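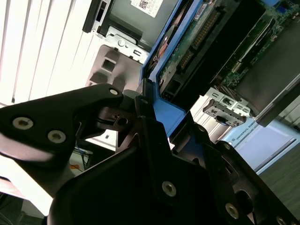

4.2 Comparing grippers on the drive carrier task

Use this procedure to compare the Stalard gripper with the Musau gripper on the same arm. Allow 30 minutes for each.

1. Press the stop button and lock out the arm before changing grippers.

2. Bolt the gripper to the wrist flange and tighten the hex socket screws in a cross pattern. Check the finger link screws as well.

3. Load the matching tool profile in the controller. The centre of mass differs between the two models.

4. Jog the arm at low speed until the fingers meet the lower end of the blue drive carrier.

CAUTION: Keep the fingers clear of the drive's circuit board and gold connector pins. Grip the carrier only.

5. Check the wrist camera view. If the fingers hide the carrier end, change the approach angle and save it as a new waypoint.

6. Run 4 trial pulls, then start the full test of 1,000 cycles.

7. Log every slip or missed grip in the Darwish sheet under the gripper's name.

Note: Do not change the grip force part way through a test. If you have to, start the count again.

Questions about tool profiles go to Noura Khalaf.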